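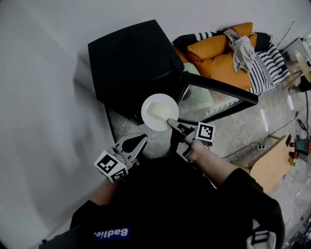
2019/12/9 手持ちグリッパによる教示、作業メモ

記入:ノウハイラ・ベンジェルーン

今日から皿の課題に入りました。プロジェクト名はこれまで通り Emuswood です。日本語の間違いがありましたら、ケンザさん、赤で直してください。

## 目的

両手のグリッパで、食べ物がのった皿を台から持ち上げて、別の場所に置く動作を教えます。6月の時は遠隔操作でやりましたが、操作者は手首の角度を作ることに時間がかかり、動作が不自然に遅くなりました。手持ちにすれば人の速さのままで記録できる、というのが今回の考えです。

## やり方

1. 開始の前に、左右のグリッパを一度全部開いて、全部閉じる。開き幅の基準をここで取ります。
2. マーカーの立方体は、頭のカメラから見えるように保つ。手首を内側に回しすぎると、自分の袖でかくれます。
3. 皿は縁を指先で押さえてから持つ。中央に向かって強く押すと、反対側が浮きます。
4. 持ち上げる前に一呼吸止まる。後で区切りを探す時に、この停止がとても役に立ちます。
5. 置いた後は、まっすぐ上に離れる。横に逃げると皿を引きずります。

## 皿の縁について

白い皿と白い壁の組み合わせは、手元のカメラでは境目が弱いです。皿を低い角度から見ると、縁はほとんど線だけになります。人間の目では問題がないので、最初は気がつきませんでした。露出を少し下げて比べる予定ですが、下げすぎると黒い台の上の細かい所がつぶれると思います。

それから、手元のカメラは魚眼なので、画面の端では距離の感覚が変わります。皿に近づく時は、あごの切り欠きの真ん中に縁が来るように向けてください。私は何回か、左に寄せすぎました。 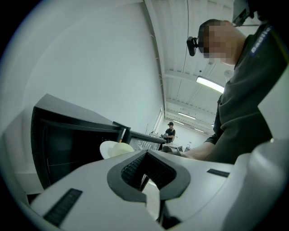 ## 記録の状態

- 今日の記録は203本です。予定の330本には届きませんでした。
- そのうち2本は、右の開き幅の値が途中で止まっていました。消さないで、別のフォルダに移してあります。
- 左右の時刻のずれは、Slaoui のスクリプトで確認しました。修正前のファイルも残しています。
- ファイル名の「plate」と「dish」が混ざっています。次から「plate」に統一します。

## ケンザさんとの相談

ケンザ・ファハミさんの意見は、失敗した動作も残すべきだ、ということです。皿がすべった後に人がどう直すかは、ロボットにとって大事な情報になるからです。私は半分だけ賛成です。直し方がきれいな時はよいですが、あわててつかみ直した動作まで学習に入れると、そのあわて方も覚えるのではないかと心配しています。とりあえず「やり直しあり」の印をつけて残し、学習に入れるかどうかは後で決めることにしました。

もう一つ、持つ人によって速さがかなり違います。速い人に合わせるか、遅い人に合わせるかは、まだ決めていません。

## 次にすること

- 露出を変えて、同じ動作を比べる
- 指先のゴムのすり減りを見る
- 右グリッパの配線を確認する(値が止まる件)
- 残りの本数を取る。皿の向きと位置は毎回変えること
- 手順の4番を守っていない記録がどれくらいあるか、ケンザさんと一緒に見る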